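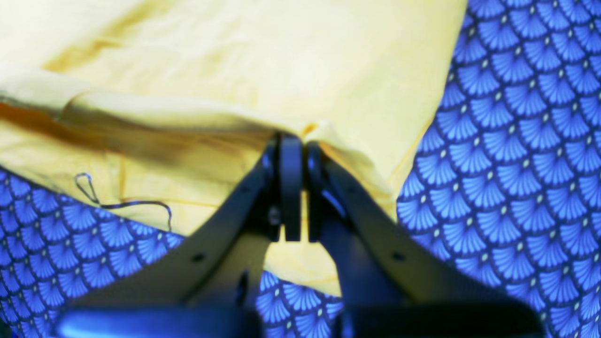
Questions people ask before their first Monday session

We have gathered these from the sign-up desk, from emails and from the chatty half hour over tea that always seems to follow a session at Vatley. If yours isn't answered, do ask Afia Odoi when you arrive. She has run the teaching bench longer than anyone and she is very hard to tire out with questions.

Do I need to know anything about robots?

Not a thing. If you can fold a tea towel you already know the part we need from you. Kwabena Ansah will sit beside you for your first 10 goes, and by the end of those most people have stopped thinking about their hands and started thinking about the cloth, and that's when the good recordings come.

What is the difference between hand guiding and remote control?

With hand guiding you take hold of the arm itself and move it through the task, a bit like helping a child with their handwriting. With remote control you sit at the desk and work a pair of handles, and the arm copies you. We start everybody on hand guiding because it gives you a feel for how far the arm can reach – and then, for cloth, we nearly always move on to the handles, so that your own arms aren't in the way of the wrist camera.

Why cloth, of all things?

Because it is so wonderfully awkward! A box stays the shape it was when you last looked at it, while a piece of fabric slumps, bunches and finds a new shape every time you touch it. The robot needs to see a great many folds pinched and moved by patient people before it can make a decent stab at one by itself. Our set for the Kimness project stands at 2,304 recordings and we would happily take as many again.

Does it matter which fabrics are used?

It does, and Ekua Quansah chooses them with some care. We like a plain cloth over a patterned one, such as the pale yellow on the blue fans, as the edge between the two is easy to pick out when you're working from the camera view. Please don't iron anything or tidy it flat before you start. Wrinkles are welcome.

How do I get a good pinch?

Slowly, is the short answer. Bring the fingers down open, let them settle either side of a bit of slack, and close them gently until the cloth gathers up between them. If you've caught the lower fabric too, simply open up, lift away and have another try, and leave the recording running while you do.
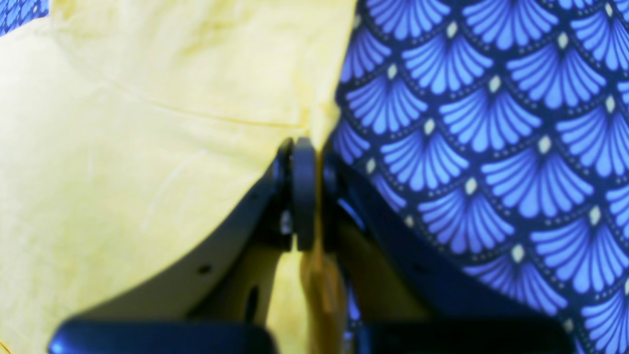 What if I make a mistake?

Carry on, please. People are forever apologising to us and there is no need. A missed pinch followed by a calm second try is useful to the robot, and Seidu Essien marks those recordings separately so they can be put to work. The only thing we ask you not to do is rush to make up for it.

How long is a session?

Each one is 40 minutes at the handles, with a stretch halfway through whether you feel you need it or not. Your shoulders will thank you.

Can I bring somebody along?

Yes, gladly, as long as you let Edem Baidoo know beforehand so that there is a chair for them. There is a second set of handles for practice, and visitors are welcome to have a turn.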